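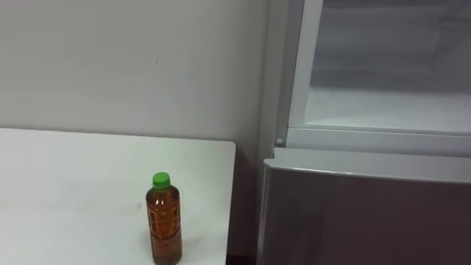
**How long should cold-brewed tea sit in the fridge?** Overnight suits most black teas, so put it in before bed and strain it when you get up.

I started making my own last February, after adding up what I was spending on bottled tea at the shop in Anthorpe (I won't tell you the total, my sister reads this). It's the easiest thing I make all week, and I still managed to get it wrong for a month, so these are my notes.

## What you need

- A litre of cold tap water
- 16 grams of loose black tea, or 6 ordinary teabags
- A big jug with a lid
- A fine sieve
- Clean bottles with screw caps
- Sugar or lemon, if you like them

I use the plain breakfast blend from Kelmendi, which is cheap and quite brisk. Green tea works too, but I give it four or five hours and no more or it goes a bit like lawn.

## Making it

1. Wash the jug and the bottles in hot soapy water, rinse them well and let them drain upside down. Do the caps too, and get right into the thread with an old toothbrush.
2. Put the tea in the jug and pour the cold water over it. Give it one stir so there are no dry clumps floating on top.
3. Lid on, into the fridge. Mine goes in at ten at night and comes out at seven.
4. Strain it through the sieve. With teabags, just lift them out, and don't squeeze them! I squeezed mine for weeks and wondered why everything tasted like a wet fence.
5. Taste it before you do anything else. Too strong, add a splash of water. Too weak, use a bit more tea next time – leaving the same leaves in for another day only made mine murky.
6. Pour it into the bottles, cap them and get them straight back in the fridge.

## Sweetening

Sugar from the bag just sinks in cold tea and sulks at the bottom. Stir two tablespoons into the same amount of hot water until it's clear, let it cool, then add it a little at a time. Lovisa Dalen, who I used to share a kitchen with, does hers with honey and a strip of lemon peel, and I have to admit it's nicer than mine.

## Keeping it

I drink mine within two days, and I write the day on a bit of masking tape on the bottle, so a batch strained on Wednesday is gone by Friday. If it smells odd, looks stringy or fizzes when you open it, pour it away.

Keep the bottles towards the back of a shelf if you can, as the door gets warmer every time somebody goes looking for cheese. And leave the lid on the jug. Tea picks up smells something shocking, and I once had a whole batch that tasted of spring onion.

If you're reusing shop bottles, stick to cold tea only. I poured hot tea into one once and it went a very peculiar shape, so now anything hot goes in a glass jug first and waits its turn.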